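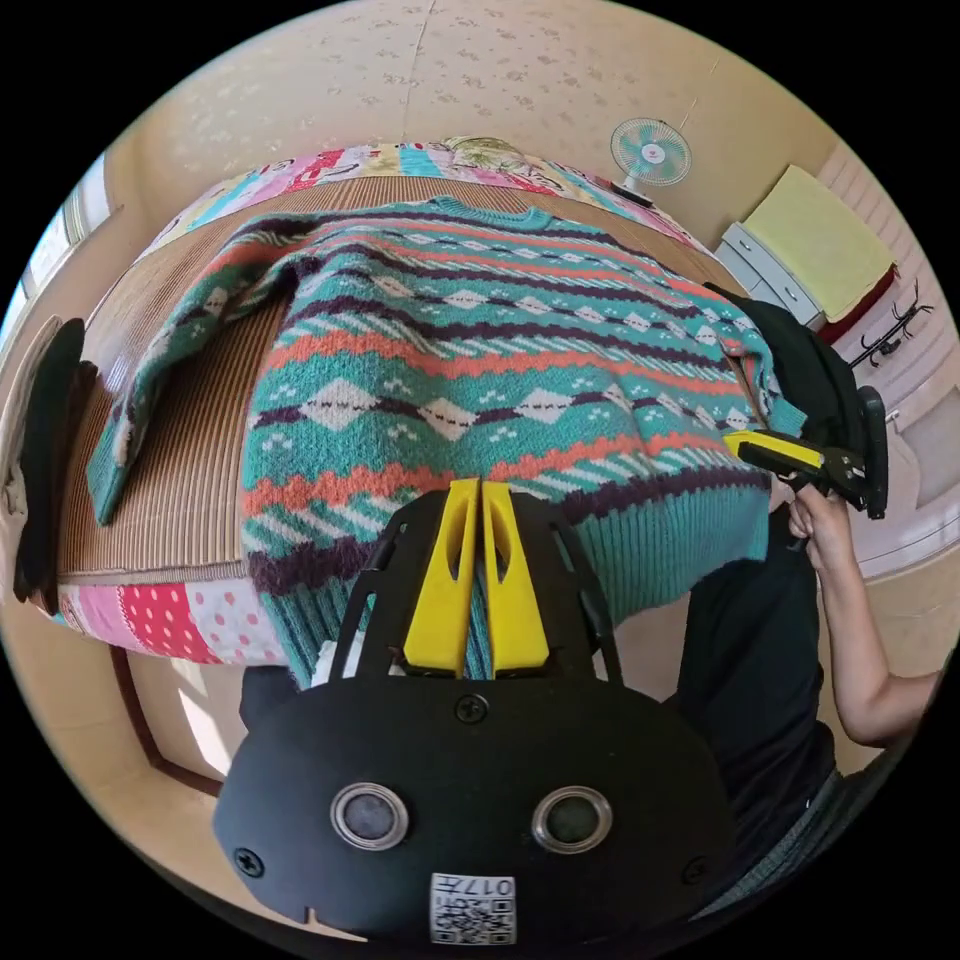

Notebook, Suvatmont workroom
September 2025

Folding the patterned pullover, on the bed. Same garment as the last page, the teal Fair Isle with the orange zigzags and cream diamonds. Entered in the Putier list as item 119.

Laid it flat on the mat, neck toward the far end. The yarn is fuzzy and the ribbed hem is wide, so the hem wants to spread more than the body does. Smoothed it from the collar down. Smoothing upward bunches the diamond rows.

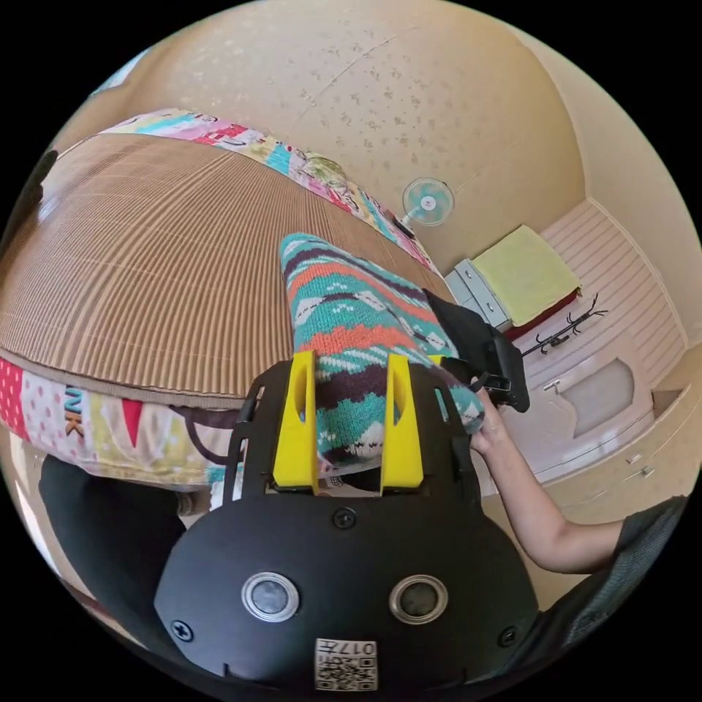 Folding order I settled on: sleeves in, sides to the middle, then hem up to the collar. Tried it in thirds first and the block came out too thick for the Sandu box. Halves are better for this weight of knit. Allow roughly 3 minutes if the sleeves are twisted.

To do before the next round:
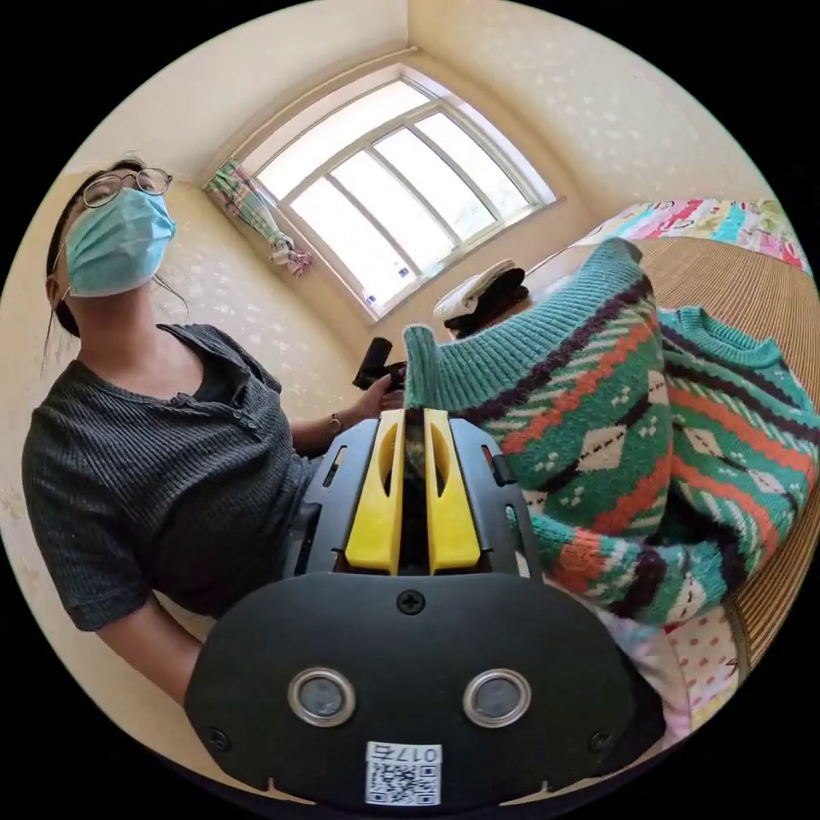 1. Straighten the mat before laying anything down. The quilt under it shifts and leaves a ridge.
2. Check both cuffs for pulled stitches.
3. Write the fold used on the Skosevon tag, with the date.

Lifting is still the weak part. A knit this heavy hangs long when it is picked up high, and the bands go crooked on the way down. Lower it hem first and let the rest follow. I want 7 folds done the same way before we change anything. The cotton shirts can wait until December.
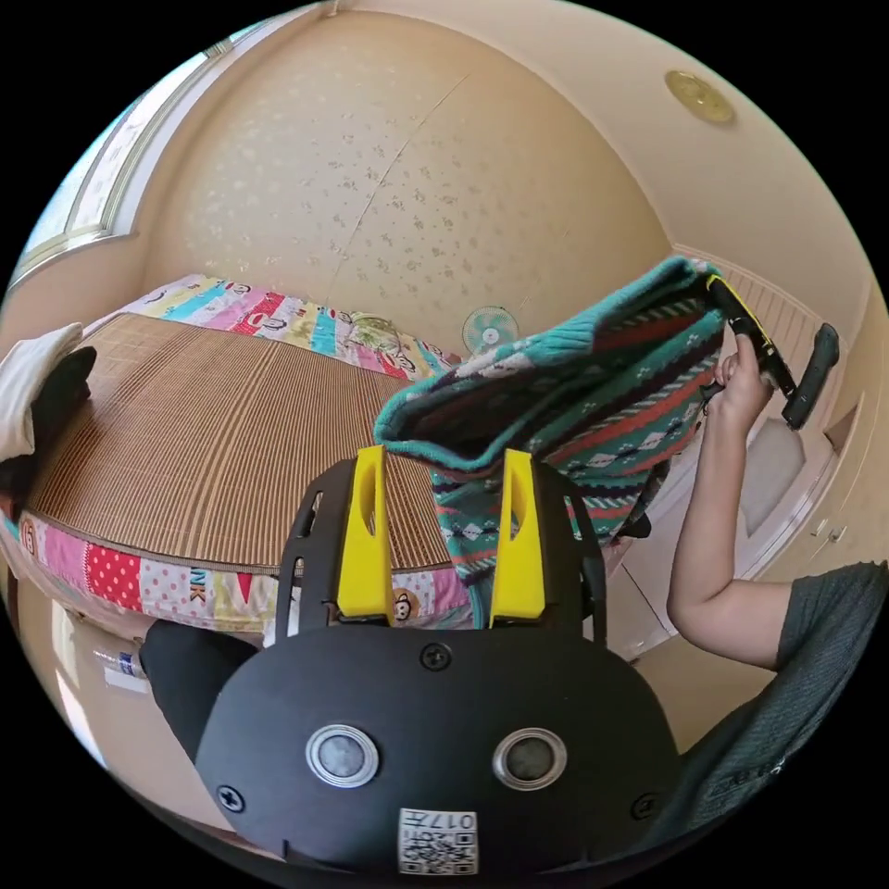

Cuffs go under the body on the final turn, ribbing flat. Left the tag blank for now.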